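Some notes on the new away-goals replacement in the regional cup, now that the rules document is up. 1/9

Old format: two legs, aggregate score, away goals as the first tiebreak, then extra time. New format: two legs, aggregate score, straight to penalties after the second leg. No extra time before the final. 2/9

Skemberg went through on penalties under the new rule in September. Under the old one they go out, having drawn 0–0 away and 1–1 at home. Same two matches, different club in the next round. 3/9

What changes tactically is the first leg. A home side used to treat 0–0 as a decent result and kept the fullbacks deep. With no extra weight on a goal conceded at home, Skemberg pushed both of them past the halfway line by the half hour. 4/9

I went back through the second legs I have on file, 158 of them. The away-goals rule decided 9. Smaller share than I expected given how much coaches talked about it, though that figure says nothing on how it shaped the other games. 5/9

Novidus are the side to watch here. They play a low block away from home and score mostly from set pieces. Under the old rule a single header from a corner was worth a lot to them. Now it is worth one goal, same as anyone's. 6/9

Squad limits also moved. Clubs can name 4 extra substitutes on the bench, but the number of changes stays as it was. The Roman Park ground only has a short bench on the visitors' side, so expect a row of folding chairs along the touchline there. 7/9

Seeding: the previous winner is no longer guaranteed the second leg at home. Order of legs is drawn separately after the pairings. Plolleo had that advantage last season and used it well – both of their knockout wins came from behind in the home leg. 8/9

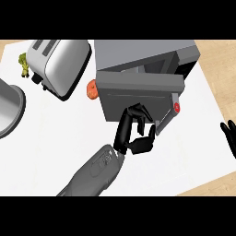
Toaster on a white counter, seen from above.

Last point, on the penalties themselves. The rules document keeps the standard order, one kick each in turn, and the referee picks the end after a coin toss. There was a proposal to let the away side choose the end and it was dropped. Draw is at 4 in the afternoon, I'll add the pairings under this post. 9/9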